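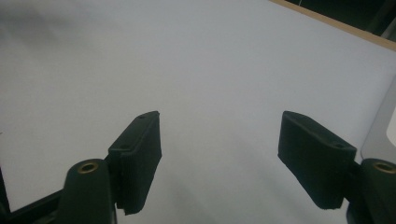
White surface, Room 2

Call for participants: Grube Stitchers spring block swap

The Grube Stitchers are looking for 12 more sewists to join our spring block swap. The swap is open to anyone who can piece an accurate quarter-inch seam. You don't have to be a member of the group, and you don't have to live in Drorncombe, but you do need to be able to drop off and pick up your blocks in person or pay for return postage.

The theme is house blocks. Each participant makes one block for every other person in their swap group and gets the same number back. Blocks should measure 12½ inches unfinished. Foundation paper piecing, traditional piecing and machine appliqué are all fine. Please no raw-edge appliqué, as several people will be washing their quilts often.

Fabric
Quilting cotton only, from a smoke-free home. Prewashing is up to you, but test your reds. The background is the Gema solid in Oatmeal, and everyone uses the same one so the blocks will sit together. We have set aside a bolt at Conditz Fabrics on Mill Street. Ask for the swap bolt at the cutting counter. Everything else can come from your scraps.

What we ask of you
Send a photo of your first block before you make the rest, so that any problem with size gets caught early. Finish all blocks by the end of April. Press them, trim off loose threads and put them in a zip bag with your name on it. Please don't square up a short block by adding a border – let us know and we will work something out.

Sew days
There are two optional sew days in Room 2, Conditz Hall, on Thursday from 10:00 to 3:00. Bring your own machine, extension cord and lunch. Irons and a cutting mat are provided. Room 2 is up one flight of stairs and there is an elevator at the back entrance.

Cost
The swap is free. Sew days are $12 each, paid at the door, cash or check.

How to sign up
Write to the swap desk at Conditz Hall or fill out a card at the fabric store. Include your name, a phone number, how long you have been piecing, and whether you want to come to the sew days. Places go in the order the cards arrive. If we fill up, we keep a waiting list for the fall swap – the theme for that one is stars.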